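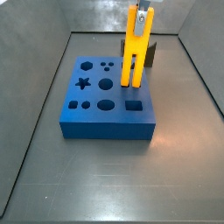
Looking after the Pulto cell – workshop tips

Wipe the fingers first. Foam leaves a fine dust on the tips and they start to slip. A cloth with plain water is enough. Spirit makes the yellow finish on ours go cloudy, so keep it for the metal parts.

Check the bolt on the bracket every 60 hours of running. Use the long hex key, not the folding one, and stop when it is snug. Oluf Skov cracked a body in July by leaning on it, and a new one from Nørgaard cost us 436 kroner with postage.

Look at the gap between the fingers from the front. It should be even from top to bottom. If it narrows towards the tips, slacken the bolt half a turn, square the fingers against a steel rule and tighten again.

Set the touch height on the block itself. The floor will give you a wrong figure if the block has swollen or been swapped. Bring the arm down slowly over a flat part of the top face, clear of the holes, and save the height when the tips just touch. Ours is stored as program 561.

Sweep the floor of the cell before you put the block back. One crumb under a corner is enough to tilt it. A soft brush is best, as the grey panels scratch easily – and the scratches catch the light and confuse the camera.

Vacuum the shaped holes with the narrow nozzle. The star collects the most, down in the points. A dry paintbrush gets out what the nozzle leaves.

If the arm stops with the tips on the foam, press pause and raise it by hand control, 30 mm at a time. Don't pull the block out sideways. It tears round the edges of the holes, and glue never holds for long.

Spare fingers are in the drawer marked Flurnano. Write it in the book when you take the last pair. Birthe Brøndum does the ordering.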